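Imprimir | Enviar por correo

Asunto: Re: [Lenis] papel marrón en el fregadero

Mathias escribió:
> ¿Seguimos con las toallas marrones o volvemos a las bayetas? El lunes
> hago el pedido y la caja trae 578.

Hola a todos:

Yo voto por seguir con el papel, que ya me he acostumbrado. Las bayetas de Jarnport olían fatal a los 2 días y acababan siempre hechas una bola detrás del grifo, ¿os acordáis?

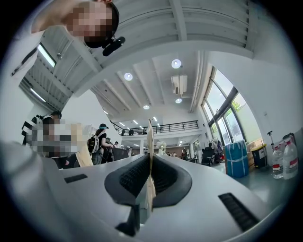

Con las bayetas, además, había que llevárselas a casa a lavar, y siempre le tocaba al mismo. El papel tan fino como esa tira de color tostado me gusta menos, la verdad - para el borde de la pila vale, para la encimera oscura se queda corto. ¿No lo hay más grueso?
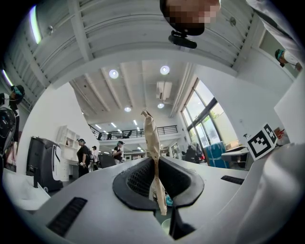 Hauke Brandes me contesta que el grueso lo tienen en Mumuscombe, en paquetes de 20, y que le parece caro para secar cuatro gotas. Puede ser, pero de ese gastas una hoja y del otro tres. Podríamos probar con 14 paquetes y ver hasta cuándo llegan (yo digo que hasta octubre).

Y otra cosa: dejad el bote del tapón azul a la izquierda del grifo, por favor, que si no me vuelvo loca buscándolo. Los vasos, donde queráis - pero fuera de la pila.
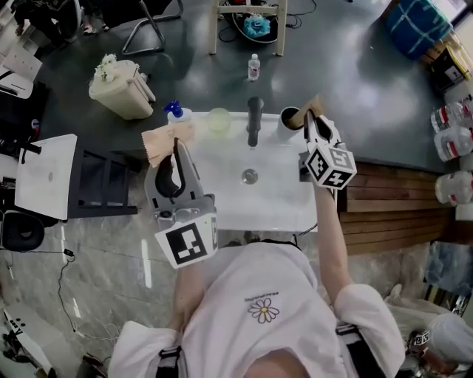 El fregadero blanco, con el papel en la esquina.

Mathias, dime algo antes del lunes y lo cierro con Hauke.

Un abrazo

Última actualización: octubre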